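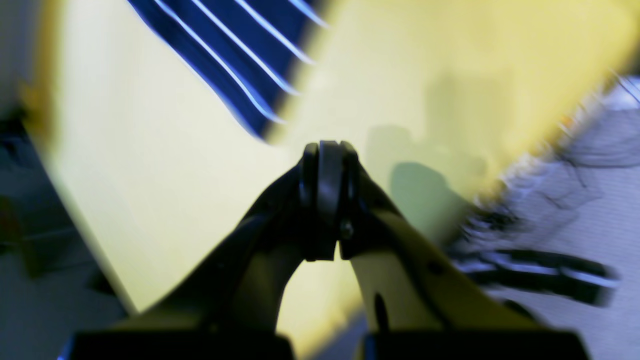
The water softener man, again

Jul 22, 2006

Gilberto came back this morning with his leaflets, same as in May, and I let him in because it was raining and because I am weak. He has moved on from roof coating and is now selling a water treatment called Griluvo. It clips on to the pipe under the sink. It has no moving parts, no filter and no salt, and as far as I could find out by asking him three different ways, nothing inside it.

I asked what it does. He said it "relaxes" the water. I said I wasn't aware the water had been tense. He laughed, he always laughs, I think they train them to, and then he read me a paragraph off the back of the leaflet about limescale losing its memory. The price is £155 fitted, or £19 a month for longer than I cared to listen to. I did the sum on the back of his own leaflet while he was talking and it comes out at a good deal more than £155, as these things do.

Nina was all for it. Nina has been all for everything since she moved in next door to me at Tumden Terrace. She had the magnetic bracelet, then the ear candles, then the little sachets you put in the fridge to make lettuce last. She says her kettle has been cleaner since Gilberto fitted hers. I went round and looked at her kettle. It had the same white crust round the element as mine, perhaps a bit less, but then she told me she'd done it with vinegar on the same afternoon he put the thing in. I said well then, which was it, the vinegar or the clip? She said both, working together. I had a biscuit and came home.

I don't mind people believing things. My mother wouldn't have lilac in the house and did no harm to anyone by it. What I mind is the testimonials. There is a woman on the leaflet, "Mrs S., Lanness", who says her skin cleared up and her boiler stopped banging. I have lived near Lanness most of my life, and the water there comes off the hill as soft as you like. You can't get a kettle to fur up in Lanness if you try. So what was Mrs S. relaxing? I put this to Gilberto and he wrote it down in a notebook as if he were going to ask somebody.

He left the trial unit with me. Two weeks, no obligation, he'll come back. I have signed nothing. I read the card twice to be sure I was signing nothing.

Rang the water people at Sutter about whether we are in a hard area at all. Held on for ages listening to a flute. The girl was pleasant and said we are "moderately hard", and when I asked moderate compared with what she put me back on to the flute. A man came on after that and said the best thing for scale is to empty the kettle at night. He didn't sound as if he did it himself. I asked him straight out if he'd heard of these clips and he said he couldn't comment on other people's products, in the voice of a man who would have loved to.

Anyway I have decided to do it properly. I've got two kettles, the good one and the one from the caravan, and both have had a boil with vinegar and been rinsed until they stopped smelling of chip shop. The good one gets filled from the kitchen tap with the clip on the pipe. The caravan one gets filled from the outside tap, which branches off before the sink, so whatever the clip does or doesn't do, it can't do it there. Same number of boils each day. I will write them down here. Nina says it isn't fair because the kettles are different makes, and annoyingly she has a point, so I'll swap them over halfway through. She also says my attitude will affect the result. I told her the limescale doesn't know my attitude.

First boils done at dinner time and again at six. Nothing to see in either, and I wouldn't expect there to be.

Other things. The rain stopped before tea and I got the beans tied up, though the end row is poor and I think it's the ground and not the seed, whatever the packet says about "vigorous on all soils". Slugs have had three of the lettuces. Somebody at the shop swears by eggshells. I have put eggshells down every summer for years and have watched slugs go over them without slowing down, but I saved today's shells all the same and they're drying on the sill, so I suppose I'm no better than Nina.

Tea tasted the same from both kettles. Nina had a cup of each without being told which was which and said the second was much smoother. It was the caravan one. She then said she'd had a mint beforehand.

Must get more vinegar.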